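Clolville Clothing Reuse Scheme
Progress report to the Yurchenko Fund, second period

1. Summary

The scheme collects unwanted outdoor clothing from households in Clolville and Kurkik, repairs what can be repaired and passes it on at low cost. Work in this period went largely to plan. The Kurkik collection point opened in January, one month later than stated in our application, owing to a delay in signing the lease.

2. Collections

There are now 26 collection points, against a target of 20 for the end of the year. Schools have proved the most productive sites. Two points in the north of Clolville were closed after repeated problems with damp, and the bins have been moved to the library in Kurkik.

Donations remain uneven across the seasons. Waterproofs and light jackets arrive in large quantities in spring, while children's winter coats continue to be in short supply.

3. Repairs and training

Nineteen trainees completed the basic repair course at the Sonell workshop, and a further group is enrolled. The course covers seams, hems, patching and the replacement of zips. Trainees asked for more time on machine work, and the course has been lengthened from five sessions to seven.

Zips account for the largest share of repair time. Light nylon fabrics are difficult to unpick without leaving marks, and pockets set close to a seam often have to be opened from the lining side.

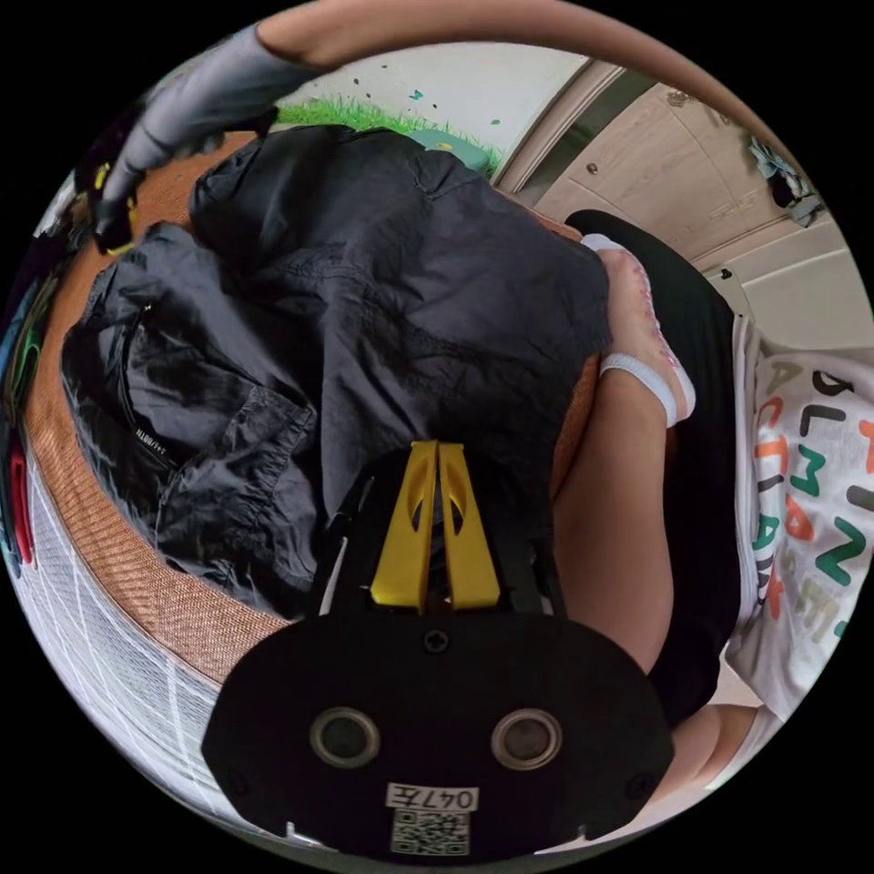
The workshop has therefore bought a finer set of needles and a second steam press, both within the agreed equipment budget. Garments beyond repair are stripped for buckles, cord and fastenings before going to textile recycling.

4. Finance

Spending to date stands at 40 per cent of the grant. The underspend relates to rent at Kurkik and will be carried into the next period, subject to the Fund's approval. No change to the total is requested.

5. Next period

Priorities are a winter coat appeal through the schools, an evening repair course starting at 6.30 pm, and a revised price list for the Clolville shop. The draft price list will be sent to the Fund with the next financial return.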